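第4章 コートでの設置と試合の記録

この章では、テニス用ラインセンサー「Motum」を実際のコートに取り付け、最初の1試合を記録するまでの手順を説明します。開梱と充電については第3章をご覧ください。第3章を飛ばしてきた方は、本体の電源が入らないことにまもなく気づくはずですので、そのときにお戻りいただいても構いません。

4-1 設置の前に

Motumは、センサー本体2台、中継ユニット「Rind」1台、ネットポスト用クランプ2個で1セットです。ダブルスの試合でも台数は変わりません。人が増えても線の位置は同じです。

用意するもの
・Motum本体(充電済み)
・Rind(充電済み)
・付属のクランプと六角レンチ
・メジャー
・アプリ「Illier」を入れたスマートフォンまたはタブレット

六角レンチは付属品のなかで最も紛失しやすい部品です。サポート窓口への問い合わせでも、判定の精度についての質問よりレンチの行方についての質問のほうが多いほどです。使い終わったらケースのふたの裏にある溝に戻してください。

注意:雨天時、および散水の直後は設置しないでください。本体は汗や小雨程度のしぶきには耐えますが、スプリンクラーの直撃は想定していません。

4-2 本体の取り付け

1. ネットの高さを先に合わせます。中央のストラップを締めてから測ってください。取り付け後にネットを張り直すとポストがわずかに動き、校正がやり直しになります。

2. クランプをネットポストの外側に当て、ゴムの面がポストに密着していることを確かめます。

3. 六角レンチでねじを締めます。手ごたえが重くなったところから半回転で止めてください。それ以上締めても精度は上がらず、ポストの塗装がはがれ、コートの管理者との関係が悪くなります。

4. Motum本体をクランプの溝に差し込み、カチッと音がするまで押し下げます。前面のレンズがベースライン側を向いているのが正しい状態です。2台はそれぞれ反対側のベースラインに向けます。

5. Rindを審判台の脚、またはベンチの背に固定します。本体2台の両方が見通せる場所を選んでください。地面に置くと、ボールを拾いに来た人がほぼ確実に蹴ります。

6. 電源ボタンを、Motum、Rindの順に長押しします。ランプが緑の点灯に変われば接続完了です。

メモ:ランプが橙色のまま点滅を続けるときは、見通しがさえぎられています。よくある原因は、Rindの上にかけられたタオルです。

注意:ボールケースやラケットバッグをクランプに吊るさないでください。吊るしたくなる形をしていることは、設計担当も認めています。

4-3 コートの校正

校正とは、Motumにコートの線の位置を教える作業です。コートが変わるたびに必要です。隣のコートに移っただけのときも必要です。見た目がまったく同じだという主張は、センサーには通じません。

1. Illierを開き、「新しいコート」を選びます。

2. サーフェスを「ハード」「クレー」「砂入り人工芝」「カーペット」から選びます。剥げかけていて何だか分からないコートでは、もともと何だったかで選んでください。

3. 「校正を開始」を押し、画面の指示に従ってコートの四隅を順に歩きます。四隅では、それぞれ6秒間静止します。このあいだに素振りをすると、最初の隅からやり直しになります。

4. 続いて、サービスボックスの内側に12個のボールを散らして置きます。置き方に決まりはありませんが、線から離しすぎず、まんべんなく置いてください。きれいに並べる必要はありません。

5. 「読み取り」を押し、全員コートの外に出ます。画面の円が閉じるまで待ちます。

6. 「校正完了」と表示されたらボールを回収します。数が合わないときは、まずネットの根元を探してください。
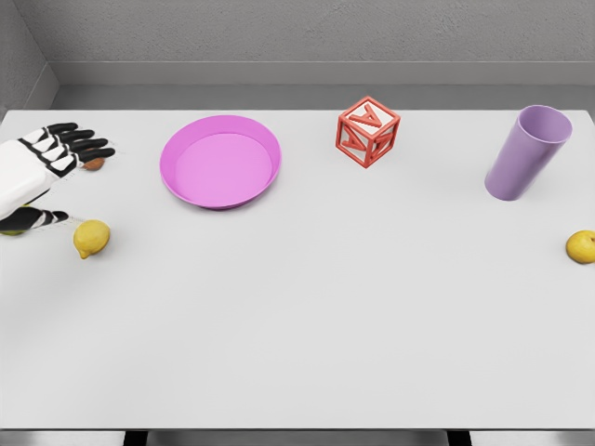
図4-1 ロボットハンドとレモン、カップなど(CG)

校正データはIllierに保存されます。名前は自由に付けられますが、「コート1」「コート1新」「コート1本当の」と増えていくのが通例ですので、施設名とコート番号を入れることをおすすめします。

メモ:クレーコートでは、ブラシがけのあとに校正してください。線の上に土がかぶっていると、Motumは見えている部分だけを線とみなします。その結果、ある選手にだけ都合のよいコートができあがることがあります。

4-4 試合を記録する

1. Illierで「試合」を選び、シングルスかダブルスかを指定します。

2. 選手名を入力します。空欄のまま始めると「選手A」「選手B」になり、あとでどちらが自分だったかをめぐって意見が分かれます。勝った側を自分だと覚えている人が多いようです。

3. セット数、タイブレークの有無、ノーアドバンテージ方式かどうかを選びます。試合の途中では変更できません。5-5になってから「やはりタイブレークはなしで」と言い出す方への配慮です。

4. サーブを打つ側を選び、「開始」を押します。

5. ウォームアップは記録されません。どうしても記録したい場合は、設定の「練習を含める」をオンにしてください。平均値は下がります。

記録中、Rindは判定を音で知らせます。短い音が1回でアウト、音なしでインです。音量は6段階で、最大にすると隣のコートのラリーも止まります。住宅地に近い施設では控えめに設定してください。

得点は判定に応じて自動で進みますが、レットとフットフォールトは自動では検出されません。該当するときは、画面の「やり直し」または「手動で加点」を押してください。

注意:Motumの判定は練習および親善試合での利用を目的としたものです。公式大会では、その大会の規則と審判の判断に従ってください。Rindを審判に向けて掲げる行為は保証の対象外です。

4-5 判定に納得がいかないとき

人は自分の打球がインに見え、相手の打球がアウトに見えるようにできています。Motumはそのどちらにも加担しませんが、間違えることはあります。次の手順で確認してください。

1. 直前のポイントを画面で長押しし、「軌跡を見る」を選びます。

2. 着地点の横に表示される数字を確認します。単位はミリメートルです。

3. 数字の背景が灰色のときは、センサーの測定限界に近い値です。この場合は参考表示とし、両者の話し合いで決めてください。話し合いが長引くときは、ポイントのやり直しが無難です。

4. 背景が白いときは、判定は確定しています。長押しを繰り返しても数字は変わりません。

再確認は1試合につき20回まで使えます。上限に達すると、ボタンが静かに消えます。

明らかにおかしな判定が続く場合は、クランプの緩み、レンズの汚れ、校正後のネットの張り直しを順に疑ってください。レンズは付属の布で拭きます。リストバンドやウェアの裾では拭かないでください。

4-6 片付けと保存

1. 「試合終了」を押し、保存の表示が消えるまで待ちます。

2. Rind、Motumの順に電源を切ります。入れたときと逆の順です。

3. 本体をクランプから外し、クランプをポストから外します。クランプだけを残して帰ると、翌朝にはタオル掛けとして定着しています。

4. 砂や土を乾いた布で落としてから、ケースにしまいます。

Rindには4,000ポイント分の軌跡が保存できます。容量がいっぱいになると古いものから消えますので、残しておきたい試合はIllierで「保護」を選んでください。負けた試合を選んで消す機能は、要望が多いものの搭載していません。

メモ:記録を印刷用の対戦表に書き出すには、Illierの「共有」から「Briminness形式」を選びます。クラブ内の大会運営ソフトBriminnessをお使いでない場合は、「表として書き出す」を選んでください。書き出しの詳細は第6章で説明します。

電池の残りが少ない状態で試合を始めると、ファイナルセットの途中で警告音が鳴ります。警告音はアウトの音より長いので区別できますが、マッチポイントでは区別できない選手もいます。試合前に残量を確認してください。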